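The **Plerkix cell** is a robot workstation used to sort and place small cast parts, together with the simulated copy of it that its operators keep for testing. It consists of one six-axis arm named Jason, a parallel two-finger gripper, a wrist camera, a parts tray and a controller cabinet. The cell is run by the Wróbel workshop, and its setup and service routine were written down by Hanna Makowska and Ilídio Fonseca. The routine has been revised several times and is now used for a second cell of the same type, called Savach.

## Layout

The arm is bolted to a steel base plate at the center of the cell. The tray stands in front of it and the controller cabinet behind it, outside the fence. Air and signal lines run along the outside of the arm in a fabric sleeve, with a service loop at the wrist. The loop is long enough for the last joint to turn fully in either direction. A shorter loop was used at first and pulled a connector out during a homing move.

The wrist camera is fixed to a bracket beside the gripper and looks past the fingers toward the work. Because it travels with the hand, the fingers stay in the same part of its picture wherever the arm goes. Operators use this to check alignment without a separate measuring tool.

## Gripper

The gripper has a wide palm and two tapered fingers that move toward and away from each other on a common slide. The real fingers are steel and are held by two screws each. They open to 80 millimeters. Pads can be fitted to the inner faces for polished parts, though most work is done with bare fingers.

Finger wear is the most common reason for taking the cell out of service. Worn fingers no longer meet evenly at the tips, and thin parts begin to rotate when lifted. Fingers are always replaced as a pair. The screws are tightened with the gripper closed on a gauge block, then checked again after the first hour of work.

## Simulated cell

Every change to the camera bracket, the finger shape or the wrist offset is first made in simulation. The model was built by Makis Nikolaidis and holds the arm, the gripper and the camera. The tray and fence are separate files that can be loaded when a full work cycle is being tested. For a camera check they are left out, and the hand is placed over a plain or textured ground.

Textured grounds are preferred for this check. A flat gray floor gives the image-matching software little to hold on to, while a surface with many irregular edges lets it follow small changes in camera position. The cobblestone ground, with dark seams between uneven stones, became the usual choice. It also recedes visibly when the camera is tilted, with the stones appearing smaller toward the far side.

The check is done with the gripper open. Both fingertips must be in view and the gap between them must be clear, so that the ground can be seen through it.
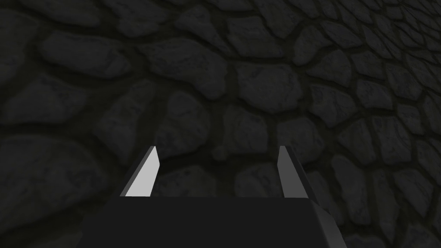
*1,000 words · 5 min read*

In the render, the tips reach to roughly the middle height of the view, and the palm takes up the bottom. The left finger shows a bright, pale inner face and the right one a medium gray. The difference in brightness matters to the edge finder, which has to locate both fingers against dark stone. Its threshold is set on the darker finger first. A threshold set on the bright finger alone tends to lose the other one when the light is low.

Light in the model is kept dim for the same reason. Kamonchanok Chaimongkol, who maintains the vision software, found that settings made under strong, even light had to be redone on the real cell, where the fence and the arm throw shadows over the tray.

## Camera alignment

Alignment of the real camera follows the simulated check. The power to the arm is locked out while the bracket is being handled and restored only after the fence door is closed.

1. Clean the lens and the inner faces of both fingers with a dry cloth.
2. Fit the bracket and tighten its screws by hand.
3. Close the fence, restore power and send the arm to the check position.
4. Open the gripper fully and compare the fingertip positions with the simulated view.
5. Lock out the power, adjust the bracket if needed, and repeat the comparison.
6. Tighten the bracket screws to the value on the cell sheet.
7. Run the edge finder for 100 readings and save the result.

If the finger positions drift during the last step, the bracket is loose or the cable sleeve is pulling on the camera. The sleeve is checked first. A bracket that has been bent in a collision is replaced, as straightened brackets have not held their position.

## Service

The cell is inspected every Monday before the first shift. The inspection covers the air pressure, the finger screws, the sleeve and the fence switch. The slide is greased after every 2000 closing cycles, using a small amount wiped on with a swab. Too much grease collects dust from the castings and makes the fingers close slowly.

Error 107 on the controller means that the gripper did not report its open position in time. The usual causes are low air pressure, a dirty position sensor and a stiff slide, in that order. Resetting the error without finding the cause is allowed once per shift. After a second stop, the gripper is removed and opened on the bench.

Witold Lis rebuilt the first gripper after a seal failure and added the bench test now used for repaired units. The hand is clamped upright, connected to shop air and cycled without a part. It goes back on the arm if both fingers move freely over the full stroke and no air can be heard at the seals.

## Savach cell

Savach uses the same gripper and camera but carries its arm on a taller base. Its check position is stored separately, and camera settings from Plerkix can't be copied to it without a new alignment. Spare fingers fit both cells. Brackets do not, because the Savach bracket has an extra bend to clear the wrist connector.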